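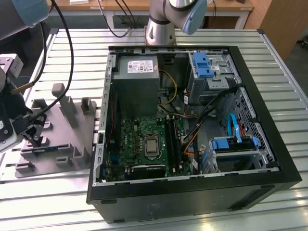 Tower on its side, panel off. Power supply is the gray box with the label.

Quick one tonight, dinner's in the oven and I have maybe half an hour. People keep asking why I still run a desktop from the stone age. So, the long version, once, and then I can just send the link.

Short version first. It still works. New one costs money. Done.

Long version. I priced up a new machine over the holidays. Wanted nothing fancy, something to write on, do the bills, keep the photos. Got as far as the checkout page twice. Then I looked at what was really wrong with the old one and it was slow to start and it made a noise. That's all. A noise and a slow start. I have those myself most mornings.

So I made a list. Fan, dust, more memory, a new drive. Went to Chidiac, the parts counter behind the tire place, cash only after six for some reason. Came out $209 lighter and that included a screwdriver I didn't need. I have four now. Can't find any of them tonight by the way.

The dust alone. I won't go on about it but I did it on the porch and had to sweep the porch. Years of cat in there. If you do one thing after reading this, go and open yours up, unplug it first please, and take a soft brush to it. Free. Twenty minutes. Mine went from hair dryer to hum.

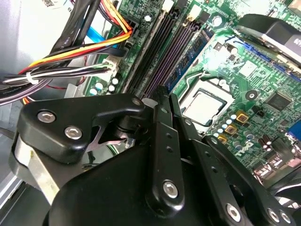
Umville Keep It Going Club | Members' Pages

Memory was the part I was scared of and it was the easy part. Push the clips down, old one pops up, line up the notch, press harder than feels right. Click. I did one side and forgot the other, got three beeps and a black screen and a very bad ten minutes. Pressed again. Fine.

The drive was the boring part. Copying. I have 3000 photos, most of them of the same lake, and they went over at the speed of a Sunday sermon. Left it going overnight. Woke up to a box asking if I was sure. It had been asking since eleven. Yes I'm sure, I was asleep!

Things I'd tell you if you're starting on one:

Take a picture of the cables before you pull any. I drew mine on an envelope and then recycled the envelope.

Screws in a muffin tin, one cup for each job.

Write down your passwords before you wipe anything. I use Tadis for mine now, the little notebook app, it's ugly and it works. Paper is also fine. Paper in a drawer, not taped to the screen, you know who you are.

Dont buy the thermal paste in the big tube. It's a lifetime supply and it gets on the dog.

Check what kind of memory your board takes before you drive anywhere. I bought the wrong sticks first and Chidiac swapped them with only one eye roll.

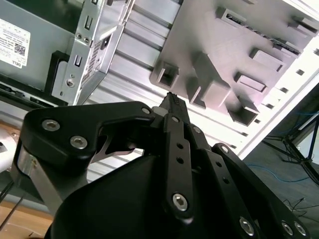
Open chassis, seen at a tilt.

Now the money bit, somebody always asks. The new one in my cart was a bit over $600 before tax, and then they want you to have the warranty, and the carry bag, for a desktop?? So I'm well ahead even if the old thing dies next year. And if it does, the drive and the fan can move over to whatever comes next. I didn't think about that until I was driving home.

There's a limit, I know. My sister-in-law's got one where the power supply smelled like fish and I said no, stop, bin it. Recycling place takes them in if you ask at the window. And some stuff just wont run on an older board, games mostly, and I'm not going to tell a teenager that a spreadsheet is just as good.

But most of what we do on these things is type and look at pictures. A 12 year old box can type. It can type faster than me. 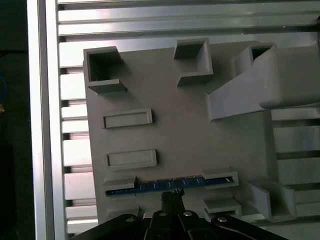
PILTVILLE, January

Adding a bit a couple weeks later, I'm at my mother's and the wifi finally woke up. Starts in 36 seconds now. I timed it with the oven timer before I left. Before that I could make toast and eat it.

Her machine's next. It's got a sticker on it from a phone company that no longer exists and the CD tray opens by itself when a truck goes by. She says leave it alone, it's friendly. I brought the brush anyway, and the muffin tin is hers so no excuses there.

Somebody wrote in to ask about laptops. No idea, sorry. I opened one once and there was a screw left over and I still feel bad about it.

Ok, she's calling, soup's on. More when I've got the side off.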